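August, late, kitchen table

Day 2 of the great pantry budget and I'm already bored of my own cooking!

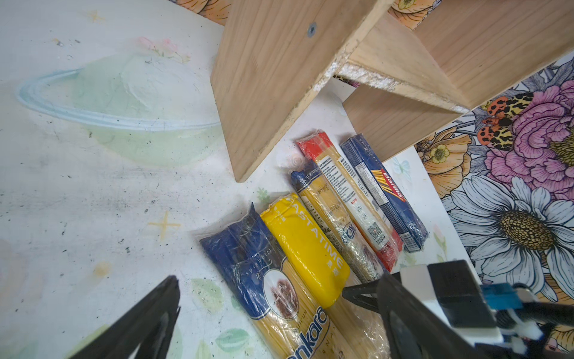

Imad Qaisi reckons I should quit planning meals altogether and just put 152 dollars in an envelope on the first, and when it's gone, it's gone. He told me so over the phone while I was stirring soup (too salty, again). Maybe he's right? I went over by 129 last month and I still can't work out where it went, apart from that lunch in Totville, which was lovely and I'd do it again tomorrow.

Anyway, spaghetti tonight with garlic and the end of the parsley. Mom wants her big pot back, so I have to remember that before I drive over. Still no word on the Bremadora refund. Going to bed, my feet hurt.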